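Surrender value on an old endowment - am I reading this right?

Callville Money Forum > Insurance and Protection > Life cover

pennywhistle_jo
Evening all, and apologies in advance because I do tend to go on a bit. I've been paying into a with-profits endowment with Zacharias for 18 years now. My husband and I took it out when we bought the house, and the mortgage it was meant for has long since been moved to a repayment one, but we kept the policy going as a sort of savings pot with some life cover attached.
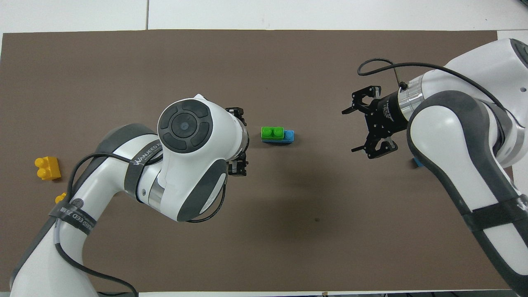
It costs us 265 a quarter and the yearly statement landed this morning. The surrender figure is a good 3000 lower than the "policy value" printed on the page before it, and I've read the notes twice with a cup of tea and once without, and I still can't work out where the difference goes. We'd quite like to cash it in and redo the bathroom. Has anyone been through this with Zacharias, or with any of the older companies?

marrowfat
Hello Jo, and welcome. I had something very like yours, though mine was with Jarholm. There'll be two things going on. One is a final bonus that may be counted in the first number and only partly in the second, and the other is what they call a market value reduction, where they trim what you get if you leave before the end date. Look for those words in the small type at the back. If they're there you can ring up and ask for the reduction in pounds, and mine were quite good about putting it in a letter.

How long has yours left to run?

pennywhistle_jo
Thank you, that's so kind! Seven years, I think. I'll dig out the original schedule, it's in the loft with the Christmas things so I may be some time.

Daniyal Tarar
I'd be very slow to surrender with seven years to go. The final bonus on these is usually where a fair lump of the money sits, and leaving early means you've paid for the dull years and missed the good bit. My parents hung on to theirs and were glad they did. It's only one family's experience, I know, but do at least ask for a projection before you start choosing taps.

bullby_bob
Sorry Daniyal, but I have to disagree, and I say it with affection as we've had this conversation before. Bonuses aren't promised. I held a policy to the very end on exactly that reasoning and the final bonus was cut twice in the last few years. I came out with 836 more than I'd have had by cashing in early and sticking it in an ordinary savings account, and that was after a lot of waiting and grumbling. If Jo needs a bathroom now, she needs a bathroom now.

Daniyal Tarar
Fair enough Bob, but 836 more is still more! And you had life cover all that time, which you never put in your sums.

bullby_bob
I didn't need the life cover. The children had all left home and Mrs Bob has a better pension than I do.

marrowfat
Now then, you two. Jo, the cover is worth a thought though. If either of you has had any health trouble since you took it out, buying the same amount afresh could cost a lot more, or you might be turned down. I'd get a quote for a plain term policy first, before you sign anything with Zacharias. Once it's surrendered they won't give it back.

Arsalan Tanoli
Can I add another option? You may be able to make it "paid up". You stop paying the premiums, the policy stays where it is until the end date, and you still get something at the finish, just less. The life cover normally drops as well, so ask by how much. Some companies also charge for doing it, and some set a minimum value before they'll allow it. I did this in December with one of mine and it took them nearly six weeks to confirm, so keep your direct debit going until you have it in writing. I cancelled mine too soon and got a rather stern lapse letter.

There's also selling it on to a third party, but that market has shrunk a great deal and I wouldn't get your hopes up.

pennywhistle_jo
Goodness, I didn't know about paid up at all. The schedule has been found (under the tree stand, naturally) and it's seven years and a couple of months. The words "market value reduction" are indeed there, on the very last page. My husband had a heart scare a few years back so marrowfat's point has given us both pause.

I rang Zacharias at half past nine and a nice young man is sending three figures - surrender, paid up, and a projection to the end. He did say the projection was "not guaranteed" about four times.

bullby_bob
He would. Get the quote for the term cover anyway, and I take it back a little, given the heart business.

Daniyal Tarar
I'm printing that out and framing it.

marrowfat
Do come back with the figures when they turn up, Jo. And ask whether the reduction is waived on any particular date, as some policies had an anniversary where you could leave without it. Mine did at ten years and I'd sailed straight past.

pennywhistle_jo
Will do. I've written that on the back of the envelope so it doesn't get lost.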